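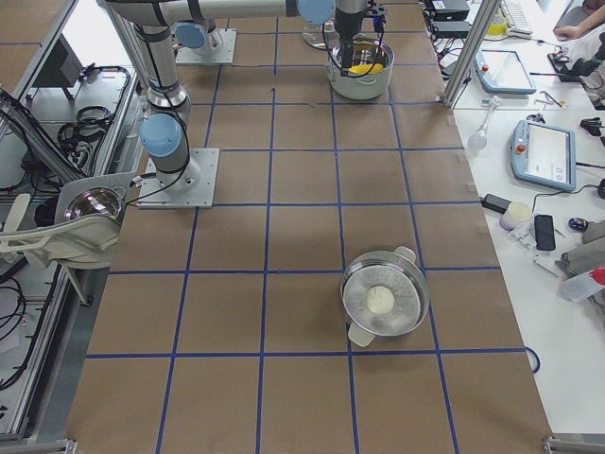 Pommont Automation News | Issue 176 | Page 8

New bench rules for two-arm work

The shared bench code is out at last, and we're delighted with it! Teams at Jillimton and Pevow have been swapping notes since December, and the result fits on two sides of paper that you can read over a cup of tea.

The grid comes first. Tape lines on the table mark the cells, and every pot, bowl or tray gets a cell written down before a run starts. If something has to sit across a line, as the steamer pot does on the dumpling task, note both cells. It takes seconds and makes it so much easier for another site to set up the same job.

Next, the teach pendants. Keep them on the side table, screens up, with the stop button clear of cables and tools. Hands stay off the main table while either arm is live — reaching across to the side table counts too, if your sleeve passes over the grid.

Speed is capped at 400 mm a second for all kitchen tasks, and each arm gets its own log sheet. Vass has already filled in a whole folder of them (bravo!) and found two cells where the arms' paths overlapped.

The code applies from 09/10/2025. Printed copies are in the Pommont post room, and comments on the draft section about glassware are very welcome.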